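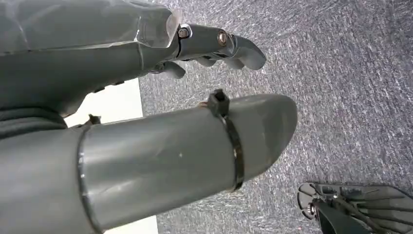
Cable tie

A cable tie (also called a zip tie or tie wrap) is a fastener used to hold things together, most often electrical cables, hoses and pipes. It is one of the great small inventions of the last century: a single strip of plastic that does the work of a strap, a buckle and a knot, and goes on in a couple of seconds!

Design

The usual cable tie is molded from nylon in one piece. It has a flexible tape with teeth along one side and a square head at the end. Inside the head sits a tiny springy tongue called the pawl. When the tip of the tape is pushed through the head, the pawl clicks over the teeth one after another and lets the tape travel in one direction only. The loop can be pulled tighter but won't slide back open, a wonderfully simple ratchet with hardly anything in it to go wrong.

Releasable ties have a small tab that lifts the pawl, so the same tie can be used again. Others have a flat mounting eye for a screw, a label plate for writing on, or a beaded tape in place of the teeth. Stainless steel versions are made for places too hot for plastic.

Colors

Black and natural (a milky off-white) are by far the most common. Black ties made for outdoor use usually contain carbon black, which helps protect the nylon from sunlight. Natural ties left in the sun tend to turn brittle and snap.

Use on pipe and tube

Around a round plastic pipe, a tie lies nicely flat along most of its length, and only the head stands up. Installers often turn all the heads the same way so the tails are easy to trim. On smooth pipe a single tie can creep sideways, and placing it next to a joint or collar gives it something to stop against. The tail is best cut flush with side cutters, as a slanted cut leaves a surprisingly sharp point.

Collecting

Old ties have a small but lively following. Waqas Mirani of Trernitz has gathered more than 800 kinds, among them a run of 99 beaded ties sold under the Brikavel name and six early releasable ones from Prasberg, still on their original card.

See also

Hose clamp
Twist tie
Hook-and-loop strap
Cable lacing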